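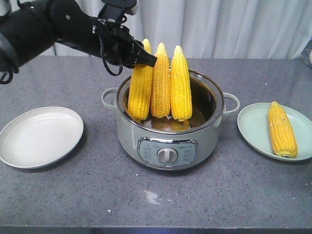 *The arm at the pot, with one cob still on the green plate.*

**The Corn Shift**

My uncle left me two things, the kitchen in Jirkton and the arm. The kitchen was easy. The arm came with a folder of 69 pages, written by hand, and on the first page he had put: "Clean the joints in May. Listen to the third one."

I did not listen to the third one. It was already summer when I opened the folder, and by then the third joint made a sound like a spoon in a glass when the arm lifted anything. With an empty gripper it was quiet. With corn it complained.

So I took a day off from the bus company and put the pot on the counter. My uncle always tested with corn. He wrote that an ear of corn is honest weight, it is not round and it is not square, and if the fingers close badly you will see it on the kernels. The Karamanlidis handbook says to test with a steel bar of 200 grams. He had crossed this line out.

First I took off the cap of the joint and wiped away the old grease, which was brown and smelled of pennies. The new grease was from Storkus and it was white. I put in too much, took half of it out with a teaspoon, and closed the cap again. Then I started the lifting program and sat down on the stool with the folder on my knees.

The first lift made the sound. The second also.

On page 40 he had drawn the joint as a face, with two screws for eyes. Under it he wrote, "If she sings after grease, it is the cable. She has it too tight around the elbow and she pulls against herself." He called the arm "she" only in the parts about repair. In the parts about programs it was "the unit."

I stopped the program and pressed the red button, as it is written at the top of every page. The cable was held by a clip that somebody had pushed too far down. I knew who. It was me, in the week of the funeral, when I wanted the kitchen to look tidy for the guests.

I opened the clip and let the cable go where it wanted.

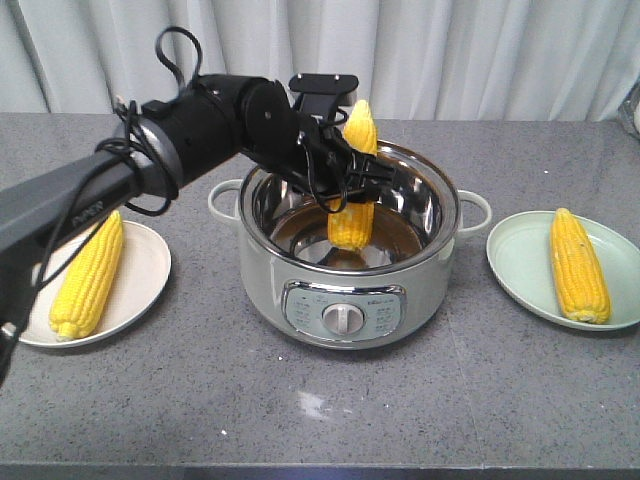 It looked terrible, a big loose loop like wool after a cat. My uncle would have liked it. I started again at the slowest speed and held my breath, although there was no reason to hold it, the arm does not care if I breathe.

It went up. It came down. I heard the refrigerator, and a truck on the Jurkamura road, and from the third joint I heard nothing.

The counter on the controller showed 166 lifts since he had last set it to zero. He used to do this after every repair and write the date inside the back cover, one under the other, in blue pen. The service is due at 1,000, so he was never close to it. He repaired the arm much more often than it needed. I think it was a way to spend the afternoon.

I set the counter to zero. I looked for the blue pen and found it in the drawer with the teaspoons, and under his last line I wrote Friday, August 16, 2019. My numbers are bigger than his and they took the space of two lines.

Then I washed the grease from my hands, two times with the strong soap, and went to look for the butter.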